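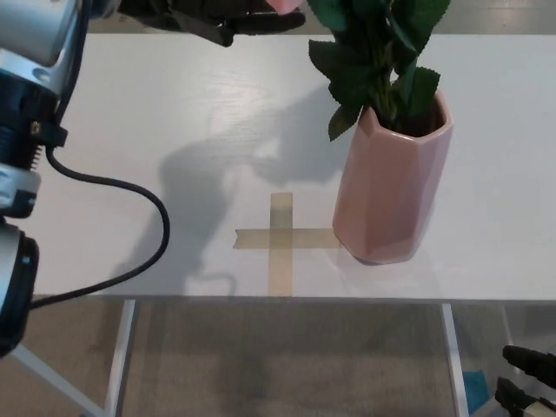

Masking tape on a white tabletop, with a pink vase beside it.

Home > Furniture > Surfaces & Finishes > Ask the Community
Reading time: 2 min
Print this page | E-mail to a friend

Masking tape residue on a white table top

Posted by Tamsin Esposito

I sell used furniture out of my garage and took in a white dining table in May. The last owner had run masking tape across the top and left it there, I would guess for most of a year. The tape came up in little shreds and what stayed behind is a yellowish, gummy line that grabs dust. I have tried dish soap and hot water, then a plastic scraper. The scraper got the thick parts but the film is still there.

The top has a light wood-grain texture you can feel with a fingernail, and the glue has settled into it. The sticker underneath says Jaltar and nothing about the material. I paid $213 for the table with four chairs and would like to sell it without repainting. What will take the film off and leave the finish alone?

Erkodo
Mineral spirits. Put it on a rag, wipe, done. Don't use acetone.

Kowalczyk
Find out what the top is before you put any solvent on it. Look at the underside and at the screw holes. If you see a thin hard sheet glued over particle board, it is laminate and will put up with a lot. If it is paint over wood, go slower and test under the overhang first.

For either one I would start with plain vegetable oil. Lay a paper towel over the line, soak it with oil and leave it for an hour or two. Old tape glue softens in oil and you can roll it off with your thumb. For the bits down in the grain use an old toothbrush, going with the grain. Then wash with dish soap twice, or the oil will leave its own dull stripe.

If there is still a film after that, rubbing alcohol on laminate is fine. On paint I would skip it, as it can lift latex. A hair dryer on low also helps, but keep it moving.

The yellow color may be a separate problem. Sometimes the part under the tape stayed white and the rest of the top has aged in the light, and no cleaner will fix that. Mine faded back to even after a summer by a window, more or less.

Trislow
I used the oil method on a desk and it worked, but it took three rounds. Peanut butter works too if that is all you have - the smooth kind. Also check the edges of the table, because the tape usually wraps over the front and people forget to clean there.

Print this page | E-mail to a friend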